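Gurkley to offer table-clearing and waste-sorting sessions at Bralville centre

Bralville, April - Gurkley, the workplace services firm, has announced a new programme of practical sessions on clearing up after shared meals. The sessions will be held at the company's training centre in Sosusgate and are open to offices, colleges and community halls across the Bralville area.

The programme, known as Alemayehu, deals with the ordinary remains of a working lunch: paper cups that still hold some drink, used foil trays, crumpled wrapping paper and the serving trays on which food is carried to the table. Participants will practise emptying, sorting and wiping down, and will leave with a short written routine suited to their own premises.

Each session lasts 50 minutes and is held at a plain white table with a large bin placed at one end. Gurkley has chosen to keep the setting simple so that the routine can be repeated in any meeting room or canteen without special furniture.
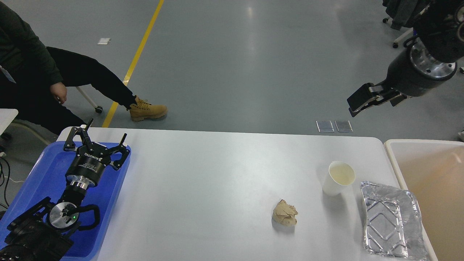

Drinks are dealt with first. Any liquid left in a cup is to be poured away before the cup is put in the bin, as spilt drink is the main cause of spoiled paper in mixed collections. Foil trays are scraped and set to one side, paper is gathered up, and serving trays are returned to the kitchen. The table is wiped last.

"A shared table should be ready for the next group within a few minutes of the last one leaving," the company said in a statement. "Most workplaces already have what they need to do this - a bin within reach and an agreed order of work."

Places are limited to 30 at each session. Gurkley expects to welcome about 200 participants during the first season, and a printed guide will be sent free of charge to the first 1000 organisations that request it.

Bookings may be made through the Sosusgate centre, which is open from nine in the morning. Sessions on the care of shared kitchens will be added later in the year.

Ends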